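Cledholm Buttons - README and data card

4 min read

Last updated 29 Apr 2022
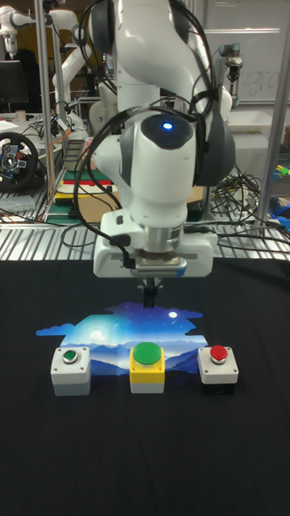 Hello and welcome! I started Cledholm because I wanted one tidy set of pictures of push buttons doing what push buttons do, and I couldn't find one that wasn't either all lifts or all game controllers. So I made my own, and it grew a good deal more than I'd planned (my shelves can vouch for that).

## What's in it

There are 124 short clips in the main folder, plus 20 more in the folder called `extras`. Every clip has a small text file beside it with the same name, giving the button colour, the box colour and which button was meant to be pressed. I kept the wording very plain - "green small", "green domed", "red" - as my first go at labels had words like "chartreuse" in it and I regretted that by teatime.

The boxes are the ordinary single-button sort you'd find on a workshop wall. The regulars are:

- light grey box, small green button in a silver ring
- yellow and grey box, big domed green button
- light grey box on a black base, red button with a silver bezel

The two greens are the interesting pair, I think. If all you've got to go on is "press the green one" then you're stuck, and I left plenty of clips labelled that way on purpose. Look for `vague: yes` in the text file. If you don't want them, filter them out.

## The table and the mat

Everything sits on a black cloth. I tried it with no cloth at all and got nasty glare off the tabletop, so the cloth stays. On top of that goes a printed mat. My favourite is the night one, with a white moon, little stars and blue mountains along the bottom, and an outline cut in cloud shapes. I have a plain mat as well, used for all of `extras`, and it's much duller but easier on the eyes if you're going through clips one after another.

I put the boxes in a row towards the lower part of the mat most of the time. The order gets swapped between clips, so please don't assume red is always on the right! The order is written left to right in the text file, as seen in the clip.

The shelves behind are wire ones and I haven't hidden what's on them. There's a racing steering wheel in some of the clips, and a bit of cardboard, and a whiteboard I never wipe properly. If you need clean backgrounds you'll want to crop.

## Folders

`brumau` - the night mat, all the coloured boxes
`stefanou` - same mat, boxes set further apart
`extras` - plain mat

The first two names don't mean a thing, they were labels on the old storage boxes and they stuck.

## Known niggles

- Shadows fall across the middle box in a fair few clips. The domed button shows it worst.
- The December clips are a bit yellow. I changed the bulb afterwards and didn't redo them.
- 2 of the text files in `stefanou` have the box order backwards. They're listed in `fixes.txt` and I'll sort them in the next version.

## Using it

Do what you like with it, just mention Cledholm somewhere. If you want to use the Darar script for renaming files, it's in the top folder, and it handles up to 200 files at a go before it starts sulking.

We use cookies to remember your settings. Accept | Manage choices

Comments (3)

**mossy_kettle**
Thank you for the vague labels! Just what I was after. Is there any chance of a blue button?

**plinth44**
The renaming script fell over for me on file names with spaces in them. Fine once I took the spaces out.

**tinroof**
Any plans to redo the yellow ones? I've been leaving them out for now but I'd like the extra clips.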